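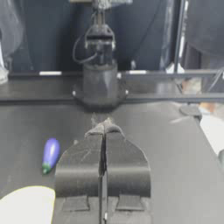 Keeping rechargeable batteries healthy at home and in the workshop
Updated 4 November 2024

Most of us have now more lithium batteries in the house than we think: the drill, the bicycle, the vacuum cleaner, the bedside lamp. There is much talk in the news about where the lithium and the nickel will come from, and about who should pay for the new mines. I leave this to others. But a pack which lasts longer is a pack you do not need to replace, and for this some small habits are enough.

Charging

Let a tool battery rest after heavy work before you put it in the charger. Half an hour is good. A pack which is warm in the hand should wait.

For daily use you do not have to charge until full. If the charger for your bicycle has a setting for 80 per cent, use it on normal days and charge full only before a long trip.

Never charge a lithium battery which has been standing in frost. Bring it inside and give it some hours. In January I take my bicycle battery upstairs every evening, even when I am tired and the stairs are many.

Charge where you can see it, on a hard surface, and not in the hallway you would need to get out of the house. Not on the bed or sofa either.

Storing

Store the packs half full. A battery put away empty in autumn is often dead in spring, and the charger will refuse it.

A dry cupboard inside is better than the shed. Keep loose cells away from screws, keys and coins. I put a piece of tape over the ends of each 9 volt block, also the used ones.

Write the month of purchase on each pack with a paint marker. My two oldest are from Aker and they still run the small sander, but not any more the circular saw.

Cleaning the contacts

Take the battery out of the tool first. Wipe the contacts with a dry cotton bud, then with a little isopropyl alcohol if they are still dull. Let it dry well. Do not use sandpaper, it takes away the plating. For old alkaline batteries that have leaked in a torch, a few drops of vinegar on the cotton bud will loosen the white crust. Wear gloves and wipe with a damp cloth afterwards.

When a battery is finished

A swollen pack must not be charged again, also not "only once". Put it outdoors on stone or in a metal bucket with dry sand, away from the wall, and ring your recycling station for advice before you carry it there.

Small household batteries go in the collection box in the shop. I keep mine in a jam jar of 500 ml, and when it is full I take it to Skudport, where the recycling station has a separate counter for bicycle batteries. Ask first if they want the packs taped.

Do not throw any of them in the kitchen bin. In the lorry they get pressed together with the paper, and this is how many fires begin.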